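Trumeo mainnet before the end of the year?

mapleledger
Joined March, posts: 91
Jun 5, 2019

Hi all, hope everyone's keeping well. I've been reading through the last dev update again (twice, with a big pot of tea) and I can't find anything in it about mainnet. Are we still thinking this year? I've held since the Plustbridge sale and I'm not in a rush, but it would be lovely to have a rough season to look forward to.

kelpie_node
Posts: 3084

Good to see you back, maple! My feeling is no, not this year. Testnet 2 is still dropping peers whenever the vaults get rebalanced, and Benedicta Odoi said in the Arnska chat that she wants that sorted before they even talk about an audit. I'd much sooner they took their time, and I say that as someone who has been wrong on every date so far.

Still running my node in the garage in the meantime, and it's been up 94 days now, touch wood.
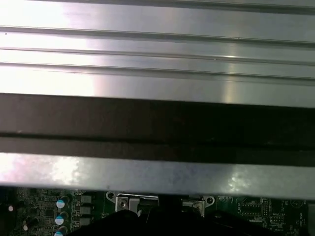
Grooved aluminium, close up

tobermory
Nice uptime, kelpie. I have to disagree on the rest though, and I mean it kindly. "Taking their time" was a fair answer a year ago. They raised that money to hire more developers, and I can't see who has been hired. Even a list of what's left to do would keep me happy, no dates needed.

kelpie_node
Fair enough on the list, I'd love one too. But Begović only started on the networking side in March, and you can't expect a new person to have the whole codebase in their head by winter. Give the poor fellow a chance!

mapleledger
Thanks both, that's a big help. I hadn't realised the rebalancing bug was holding up the audit as well. Would it be rude to ask for a list in the next Q&A, or has somebody already done it?

tobermory
Not rude at all. I asked last time and it got skipped, so put your name to it and I'll second it.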